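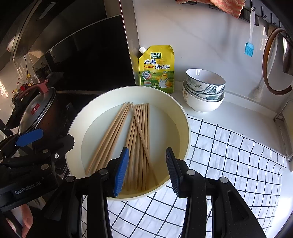 Home Products Finishes Downloads Contact

Plenidden Perforated Metals
Plenidden has revised its ordering terms for perforated steel sheet. The new terms apply to all orders placed through the Usstead sales office and to orders passed on by distributors. Customers with an open quotation may keep the old terms until that quotation expires.

Plenidden Perforated Metals
The standard range remains round hole, square hole and slotted patterns in mild steel and in stainless steel. Stock thicknesses are 16 gauge and 18 gauge. Other thicknesses are made to order and are quoted separately.

Plenidden Perforated Metals
Margins must now be stated on every drawing. Where a drawing shows no margin, sheets will be supplied with the pattern ending at the nearest full row of holes, and the solid border may differ from one side to the other. Claims regarding uneven borders cannot be accepted on such orders.

Plenidden Perforated Metals
The direction of slots should be given in relation to the long side of the sheet. "Horizontal" and "vertical" have caused confusion in the past — please write "parallel to long side" or "parallel to short side" instead.

3 comments · 18 shares

Plenidden Perforated Metals
Sheets leave the press with a light film of oil. Customers who intend to paint or powder coat should order the degreased option, which adds one working day. Degreased mild steel will begin to rust quickly if stored in a damp building, and our warranty does not cover it once the wrapping has been opened. 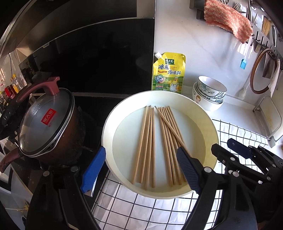
Usstead, December

Plenidden Perforated Metals
The second part of this notice concerns flatness. Punching stretches the metal, and sheets with a large open area will bow unless they are passed through the roller leveler. Leveling is included in the price of all stock patterns. It is optional on made-to-order patterns and must be requested in writing.

Plenidden Perforated Metals
The leveler at the Sketmont plant has been fitted with new work rolls. Carolina Esteves, production manager, has issued a revised flatness table, available on the Downloads page. The earlier table is withdrawn and should not be quoted in new specifications.

Plenidden Perforated Metals
Flatness is measured with the sheet lying free on a level table, without clamps or weights. A sheet measured upright against a wall, or while still strapped to its pallet, will give a different result. Inspection reports should state which method was used.

Plenidden Perforated Metals
Every sheet has a punch side and a burr side. Unless the order says otherwise, sheets are stacked with the punch side up. For machine guards, handrail infill and other panels within reach of the public, we recommend that the punch side face outward and that the order include deburring.

Plenidden Perforated Metals
Minimum quantities: there is no minimum on stock patterns. For patterns that require new tooling, the minimum is some 500 sheets, depending on size and thickness. The tooling charge is paid once. Tools remain at Sketmont and are kept ready for repeat orders.

Plenidden Perforated Metals
Customers who previously bought under the Marinho name should note that the Marinho pattern codes stay valid. A conversion list is on the Downloads page. Please quote one code or the other — orders carrying both will be held until they are confirmed.

Plenidden Perforated Metals
Damage in transit must be noted on the carrier's delivery slip before the driver leaves. Bent corners are the most common complaint, and we are unable to pursue the carrier without a signed remark.

Plenidden Perforated Metals
Technical questions on the revised terms may be addressed to Valter Pinheiro at the Usstead office. Requests for samples should be sent through the Contact page, with the pattern code, the thickness and a full delivery address.

16 shares

Filed under: Perforated Sheet, Ordering & Terms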